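4.2 Preparing the Cleaning Solution

Use this procedure before the first cycle of the Eltico floor washer and after every filter change.

1. Switch the washer off and wait 5 minutes.
2. Fill the clean water tank to the lower mark with cool tap water.
3. Add 11 ml of concentrate for each liter of water.
4. Close the lid and turn the latch until it clicks.

Note: Solution left in the tank overnight must be drained - do not top it up.

CAUTION: Do not mix concentrate with bleach.

Concentrate kept in another container must be clearly labeled and stored upright.

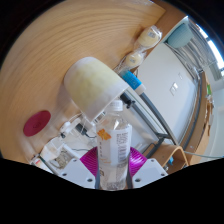

Figure 4-2. Clear bottle with white screw cap and wraparound label

5. Record the fill in the service log.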